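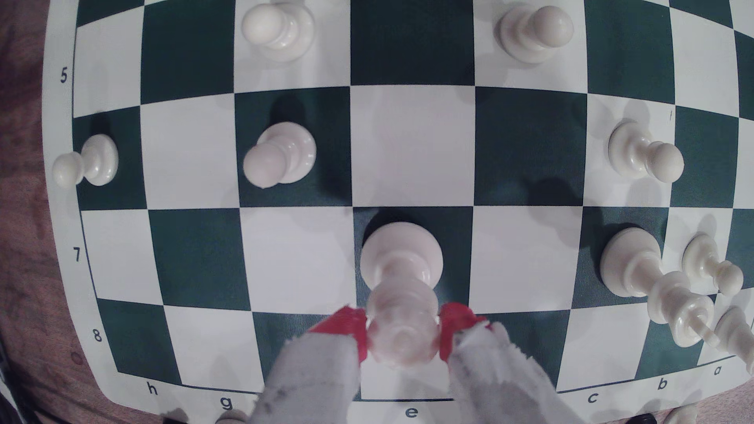

Games table, Cammont shelter, day room

WINTER STORM READINESS CHECK
Cammont emergency shelter and Hirnden road depot
Round done in October, before first snow. Comments are the inspector's own.

Marks used: OK, FAIL, OPEN (could not be shown to me on the day)

SHELTER BUILDING

1. Roof rated for expected snow load. OPEN
I was told the roof "has always held." Last winter was mild. Send me the engineer's letter or mark it as a fail.

2. Roof drains and gutters clear. FAIL
Leaves packed in the north gutter. The log says it was cleaned in the same week I looked at it. I don't believe the log.

3. Main doors open fully with snow against them. OK
Both doors swing inward. The side exit swings outward and has no cover over it, so somebody has to keep it dug out all night. The plan doesn't say who.

4. Exit signs lit on battery. OK
Power cut at the panel, all signs stayed on. I only waited 18 minutes. The long test still needs doing.

5. Cots and blankets for 100 people. OPEN
Inventory sheet says 100 of each. Blankets are in sealed bags and I was asked not to open them. Next time I will open them.

6. Drinking water, 1,000 bottles. OK
Pallets are there and in date. They are stacked against an outside wall with no heat behind it. Move them.

HEAT AND POWER

7. Generator starts cold. FAIL
Started on the third try, with the battery charger plugged in. During a blackout the charger won't be plugged into anything. Repeat the test on Saturday at 6 a.m. with the charger off.

8. Fuel on site for 2 days. OPEN
The gauge reads full. It read full last year too, before and after the run test. Dip the tank and write the number down.

9. Carbon monoxide alarms in sleeping areas. OK
Pressed each one, each one sounded. The alarm by the kitchen is past the date on its back and should be swapped anyway.

10. Portable heaters kept away from bedding. OK
Tape lines on the floor are clear. Whether they will mean anything once the cots are out is another matter.

ROADS AND PLOWS

11. Plows fitted and test driven. FAIL
The truck for the Henao hill route has its blade on but has not left the yard. "Ready" is written on the board next to it. Drive it up the hill, then write ready.

12. Salt under cover. OK
Dry on top and dry where I dug. The tarp at the back is worn and won't last past midwinter.

13. Route list matches current closures. FAIL
List still sends a plow over the Henao footbridge approach, closed to trucks since spring. Drivers say they all know this. A relief driver won't.

ALERTS

14. Uveo text alert reaches staff phones. OPEN
The screen said "sent." I asked for a show of phones and most people had left theirs in lockers. Sent is all I can confirm.

15. Backup call list on paper. OK
Posted in the office, easy to read, and the numbers I dialed were answered. Best item of the day.

16. Road closure notices go out before morning school buses. OPEN
The plan gives 5 a.m. No record from last winter shows when any notice went out. I'd like one record before I accept the promise.

RESULT
Not passed. Items 2, 7, 11 and 13 to be fixed and shown to the inspector in person. Photos by email won't be accepted for the generator. Open items stay open until there is paper or a repeat test behind them.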